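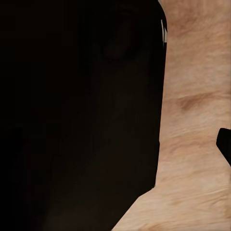
Bonifacio Requena has spent six years trying to get a robot to clear a table, and he would like it known that the table is winning.

We meet at Mornia, the small firm where he runs testing, in a room above a carpet shop. He makes the tea himself. I ask whether the machine might have done it and he gives me the look of a man who is asked this at every wedding.

"It could carry the teabag," he says. "I wouldn't want to promise you the rest."

Mornia's business is chores. Shops and care homes pay it to find out which of their dull jobs can be handed to a machine, and most of Requena's week goes on telling them which can't. The current project, Grirnico, is an arm with two fingers that is meant to pick things up off a surface and put them where they belong. Much of its practice is done in simulation, on a wooden tabletop that exists only inside a computer. Nothing gets broken there, and nobody has to sweep up.

"People think the simulator is where we cheat," says Requena. "I wish. It fails in there as well, only faster. You can watch it miss the same spoon all night and come in to a very tidy report about it."

So what can it do? He is happy to be pinned down. Boxes are good. Tins are good. A mug is fine if the handle points somewhere sensible. In January the team ran 200 attempts at putting mixed crockery into a rack, and 46 of them ended the way a reasonable adult would want. The client had been hoping for a demonstration by Easter. They were sent the numbers instead, and a nice letter.

"Then there's cloth," he says, and stops to drink some tea.

Cloth is a sore point. A tea towel has no fixed shape, it hides whatever is underneath it, and it sticks to itself. The best time for folding one, flat, into quarters, stands at 14 minutes. Requena's mother, told of this on the phone, asked whether the robot was feeling unwell.

Part of the trouble is seeing. A camera mounted near the fingers gets a splendid view of the fingers. "You close in on the thing you want and the hand fills up half of what you're looking at," he says. "We do it too, of course, but we've got a neck. And we can feel. I can find my keys in a bag while I'm talking to you. Take away the feeling and it's a very hard way to find keys."

Shop floors are kinder than homes, he thinks. Benítez, a hardware wholesaler and one of his regular clients, has an arm that moves cartons from one belt to another, and it has been doing so without much fuss. The cartons are all the same size. The floor is level. There is no dog.

"The day they change the cartons, I get a phone call," he adds. "Every time. Somebody in packaging has had an idea."

I bring up Prerkden, a rival whose promotional film has a machine loading a dishwasher to piano music. He has watched it more often than he would like. He noticed the plates were clean already, and that the clock on the wall jumped between one plate and the next. He bears them no grudge and says the piano was lovely.

Would he have one at home? He thinks about this for longer than I expected.

"For wiping down, possibly. A clear table and a damp cloth, that's near enough. But somebody has to clear the table first, and that was the job, wasn't it?"

He won't give me a year. He gave a journalist a year once and it went past, and his brother-in-law sent him a card. What he will say is that the failures have become more interesting. The arm used to stop dead when it missed. Now it backs off and has another go – often from a worse angle, but he regards the attempt as good manners.

When I get up to leave I offer to wash the mugs. Requena says to leave them by the sink, there's a rota.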